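# Démonstration (apprentissage robotique)

Une **démonstration**, dans le vocabulaire de l'apprentissage robotique, c'est l'enregistrement complet d'une tâche exécutée par un robot que quelqu'un (ou quelque chose) pilote à sa place. On parle aussi d'épisode ou de trajectoire, et je vais mélanger les trois mots tout au long de l'article parce que tout le monde le fait au labo, moi la première ! Le système apprend ensuite à reproduire le geste à partir d'un grand nombre de ces exemples : c'est l'apprentissage par imitation.

J'écris cette fiche pour le wiki de Kirodden, où je m'occupe de la collecte depuis le mois de septembre. Elle est forcément colorée par nos habitudes, donc si vous travaillez autrement, complétez – la page est ouverte.

## Ce que contient un épisode

À chaque pas de temps, on garde les positions articulaires du bras, l'ouverture de la pince, les images d'une ou plusieurs caméras et la commande envoyée. On y ajoute une consigne en langage courant, du genre « range la tasse dans la caisse noire ». J'insiste sur la consigne, parce que c'est la partie qu'on bâcle le plus volontiers. Une phrase comme « prends l'objet » ne vaut presque rien quand il y a deux tasses et une banane à portée de pince.

Chez nous, un épisode porte aussi une étiquette de résultat (réussi, raté, interrompu). Les ratés sont conservés dans un dossier à part, et je vous en supplie, ne les effacez pas, on en a besoin pour entraîner le détecteur d'échec.

## Les façons d'en obtenir

### Téléopération

Une personne tient une manette, un bras maître ou des contrôleurs de réalité virtuelle, et le robot suit. C'est lent, un peu fatigant pour les épaules, mais les gestes ont quelque chose de naturel qu'on a du mal à retrouver ailleurs. Wilmer Montoya, qui a formé presque toute l'équipe, limite les séances à 87 épisodes par opérateur. Au-delà, les trajectoires deviennent paresseuses : on coupe les virages, on saisit de travers, on ouvre la pince trop tôt.

### Guidage manuel

On attrape le bras et on le déplace soi-même. Très pratique pour une démonstration rapide, moins pour la vision, vu que les mains de l'opérateur se retrouvent dans toutes les images.

### Génération en simulation

Là, plus besoin de matériel. Un planificateur connaît la position exacte des objets, calcule une saisie, exécute, et l'épisode est enregistré s'il passe le contrôle. On peut aussi téléopérer dans le simulateur, ce que je trouve franchement agréable (rien ne se casse, et on recommence d'une seule touche). Notre outil s'appelle Tromitley ; il tourne la nuit et je trie le matin, café en main.

## Composer une table

C'est ma partie préférée, et je pourrais en parler des heures ! Une bonne table mélange des formes qui se saisissent différemment : une anse, un bord de bol, un cube, quelque chose d'allongé. Il faut aussi des objets qui se ressemblent, sinon le modèle apprend à viser « la seule tasse » sans jamais lire la couleur dans la consigne. Et puis des destinations variées, plateau, assiette, caisse, tiroir.

Pour la série Namboodiri, on a produit 254 dispositions à partir d'un même lot d'objets, avec 6 réglages d'éclairage. Les premières étaient trop bien rangées – des alignements au cordeau, comme dans une vitrine – et le modèle perdait ses moyens dès qu'un bol se trouvait de biais. On a donc élargi le tirage des positions et des orientations, puis supprimé les dispositions où deux objets s'interpénétraient.

Dans l'épisode ci-dessous, la pince tient la tasse bleue un peu au-dessus du plateau perforé. La rouge et la jaune sont restées posées vers le fond, avec les autres objets devant, et les deux caisses se trouvent à droite. 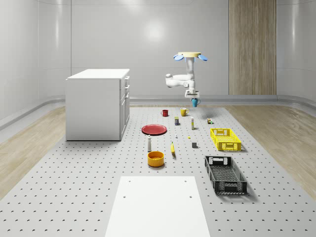
Combien de démonstrations faut-il pour une nouvelle tâche ? Cela dépend surtout de la variété des situations à couvrir : une saisie toujours au même endroit s'apprend avec peu d'exemples, alors qu'un rangement avec des objets et des positions qui changent en demande beaucoup plus.

## Tri et contrôle qualité

Je relis chaque lot en accéléré avant de le verser dans la base. Je cherche les pauses interminables au départ, les consignes qui ne correspondent pas au geste, les objets qui tremblent tout seuls (un grand classique des contacts mal réglés en simulation). Les pauses se coupent automatiquement, le reste se corrige à la main ou part à la corbeille.

Le lot Drundside mérite une mention à part : neuf tâches, des consignes en français et en anglais, et une convention gauche/droite inversée dans la moitié des fichiers. La version corrigée porte le suffixe « b ». N'utilisez que celle-là.

## Voir aussi

- Apprentissage par imitation
- Randomisation de domaine
- Transfert simulation-réel
- Guide de Tromitley, chapitre sur les consignes

*Dernière révision : 13 mars 2023*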